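We use cookies to keep your basket working and to see which pages people read. Accept all | Manage settings

Hellitz Clear Acrylic Test Tube Rack, Single Row

Item no. 1236

If you have ever tried to show a roomful of people what is going on inside a test tube while it sits in a solid block, you will know why we are so fond of this little rack. It is clear from top to bottom, so the glass stays in view over its whole length, and it looks just as nice on a shop counter or a windowsill as it does on a lab bench. We have carried it for over 13 years now (it was one of the first things Solomiia Koval ordered in when she opened the store) and it still goes out the door every week, mostly to teachers, but also to florists, spice sellers and a good many people who root plant cuttings in tubes.

The design could hardly be simpler. An upper bar with round holes keeps the tubes upright, a flat base bar sits underneath, and two transparent posts hold the pair together. Tubes go in from the top and stand well above the bar, so they are easy to get hold of, even with gloves on. It is a single row, too, so there is never a back row to reach over – a small thing, but you do notice it by the end of a long afternoon.
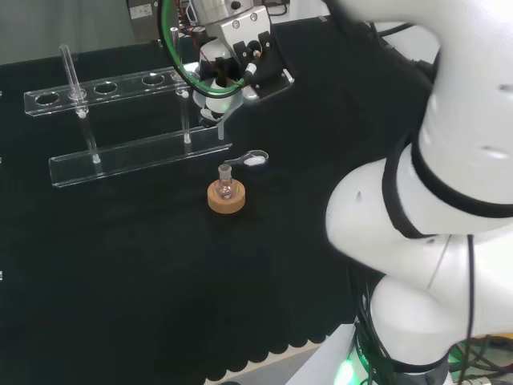
The clear rack on black cloth, with a glass tube in the second hole from the left.

A word about backgrounds, as we get asked a lot. Clear acrylic can nearly vanish on a pale bench, and a dark matte cloth makes a world of difference – the edges of the rack pick up the light and you can see exactly where each hole is. Any plain black tablecloth will do nicely, or we sell the Plonent bench cloth, which is cut to hang over the front of a standard table.

For cleaning, please stick to lukewarm water, a drop of dish soap and a soft cloth. Alcohol and acetone will cloud acrylic sooner or later, and so will the dishwasher. Don't put tubes in straight from the burner either; let them cool in a metal rack first.

Racks are packed flat and ship within 3 working days. Tubes are sold separately.

Shared 662 times | 13 comments

Related items
Hnatiuk glass test tubes, rimless
Plonent black bench cloth
Dradik tube brush set
Hellitz wire rack for hot glass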